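The Last Ticket

Yvonne Whitlock had 79 open tickets on the morning the company told her Vasus was being shut down. By the middle of February she was down to six, and then to one.

Vasus was a scripting language. She had written the first version of it in her apartment in Grevham, before there was a company, when she wanted a way to rename files without typing so much. Nuvholm bought it, gave it a logo, and put it inside a product called Tanasarn that schools used to print schedules. Now Tanasarn was moving to something else.

The last ticket was number 339. It had been filed by a user named Mekdes Tufa, and it said that when a script ended with a comment and no blank line after it, the comment ran as code. She had attached a short file. The comment in it said "delete everything below when done."

Yvonne read it twice. She had known about that bug since the beginning. There was a note in the parser, in her own handwriting so to speak, that said "fix this before anyone sees."

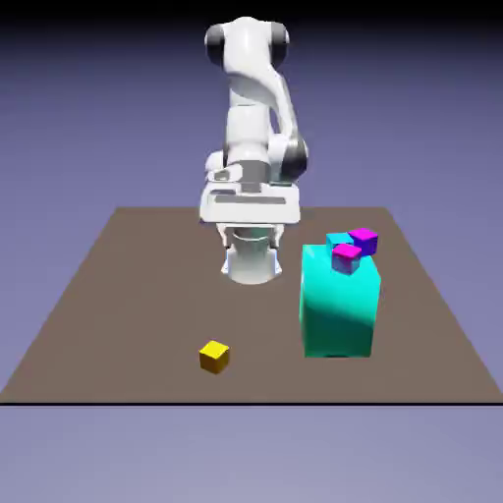
She could have closed it. Her manager had sent her the text to paste, a polite paragraph with a link to the new documentation. Instead she wrote to Mekdes and asked whether she had lost anything.

The answer came at four in the afternoon. Mekdes had lost up to a week of work, she wasn't sure how much, and had already typed most of it back in. She ran the schedules for a school with one office and one computer. She wanted to know if there would be a fix, and if not, whether she should just keep adding a blank line. The blank line was fine, she wrote. She only wanted to be told.

Yvonne opened the parser. It took her a while to find her way around. She had been proud of some of it once. The fix was one line, and the test for it was nine. She ran the whole suite and got up to refill her water, and when she came back everything had passed.

There was no release to put it in. The build server had been turned off that morning. She built it on her own laptop, changed the version number by hand, and sent the file to Mekdes with instructions for where to copy it.

"Keep the blank line anyway," she added.

Then she deleted the note in the parser, committed that too, and closed the ticket as fixed. The form asked for a release number. She typed in the one she had made up, and it took it.

Her manager stopped by a little before six and asked if she was done with the queue.

"Just now," she said.

He asked if she had used the paragraph. She said she hadn't needed it, and went to look for her coat.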